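June 14, 2022
By Diarmuid Conneely

Hello Hatem, and hello to everyone at Pravetti who gets these passed on. I know I promised this at the end of last month and it's now a fortnight late, sorry. The short version is that we're in decent shape, we've spent a bit less than planned on baskets and a fair bit more on wallpaper, and I need a decision from you on the second lot of furniture (see near the end).

So, the small kitchens. When you gave us the grant, the idea was to work out how people in really tight rooms could keep the table clear enough to eat at. Brendan and I have been at the wall storage since then and I think we've finally stopped going round in circles. We started with shelves, and the shelves were a mistake! They looked lovely for a day and then filled up at the back with things you couldn't see or reach. Wire baskets have been so much better. You can see in from the side, crumbs drop through, and they weigh next to nothing on the wall.

We've settled on two kinds. There's a long black one split into five compartments for the back wall, and plain white ones for the sides. The long one is the star. Tsz-kin had wanted it in three bigger sections and I was with her at first, but we tried both and people just heap things into a big section. With five you get a place for your cup, a place for a tub, a place for the odds and ends, and it stays more or less like that. The side baskets are for bulkier stuff and they do turn into a dumping ground, I won't pretend otherwise. Bags mostly.

The wallpaper. I know you raised an eyebrow at this in the budget. The first samples from Mac Giolla were pale and every splash showed within the week, and we had 3 rolls of that which I'm now trying to send back. The dark brown with the big white flowers has been a much happier choice, and it makes a small space feel like somebody chose it on purpose. Brendan says it reminds him of his gran's landing (a compliment, he says). It came to 200 euro with paste, against the 90 we'd put down, and I've moved the difference across from the shelving line, where we had plenty left.

What we haven't cracked is the tabletop. The beige mottled surface is nice to look at but it marks, and whatever we've used to clean it so far has done very little for the white splatters. I've asked Stitent for two offcuts of something tougher and they've said yes but not when. If nothing has come by the end of the month I'll go elsewhere.

Then there's the clearing-up routine, which has taken up most of my time lately. It's simple enough: fruit goes to the plate, small things go to the back wall, anything awkward goes to the side, and then you wipe. We've been using grapes and little oranges and so on, partly for the range of sizes and partly so that somebody can eat them afterwards. Small round things are a nuisance to gather up, and grapes are easier if you move the whole bunch in one go. The order matters more than I thought it would. If the fruit goes first, the rest follows quite quickly, and if you leave it until last you spend ages working round it.
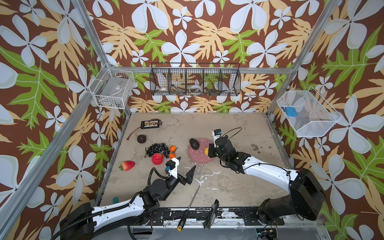 Fruit still to be cleared, with the three wall baskets already in use.

The other job on the table is finding a home for electrical bits. Charger boards and cables creep into the food end, and I'd like a fourth basket just for those, hung low with the lead tucked behind it. Diarmuid Ó Néill (the other Diarmuid, we do get each other's post) has sketched a bracket and Tavby can bend it for us at 95 euro, fitting included. I think it's worth it. It'd come out of contingency, which we haven't touched.

Now the decision. The second lot of furniture is meant to be ordered over the summer so it's in for September. I'd like to hold back the order for the shelves altogether and put that money into more of the five-compartment baskets, plus the new tabletop once we know what it is. Tsz-kin agrees, Brendan agrees as long as he gets to keep one shelf for the radio. Could you let me know if Pravetti is all right with that, or if you need it set out properly on the change form? I can fill it in this week either way.

Receipts are in the usual folder, apart from the wallpaper paste, which I'm still looking for.

All the best,
Diarmuid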